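Household Help > Walls, Ceilings & Floors > Pipes on show

Long pipes under the ceiling: hide or paint?
Filed under: decorating, rented rooms, ductwork

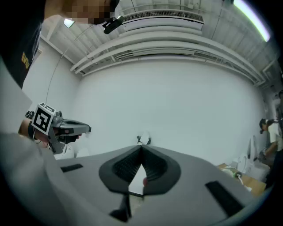 My landlord calls the workroom at Grevora "full of character", meaning the pipework was never boxed in. I'd like it to look less like the inside of a fridge. There are two long pale pipes (or ducts, I've never had the nerve to ask) running across near the top of the wall, with the air conditioner up there keeping them company. Most of the rest is white. Do I box them in, or paint them and call it a style?
Irfan Paracha

Zaidi
Paint, if the landlord agrees. Find out what they carry first, as anything that gets hot wants the right paint. Wash off the grease, rub down lightly, two thin coats. Keep the roller well away from the grille on the air con. I boxed mine in and spent 503 on a very long shelf for dust.

Nomerel
just go dark grey, looks great

Dresow
Please don't box anything in until you know where the joints are. Mine dripped behind the panel from July onwards and I blamed the cat.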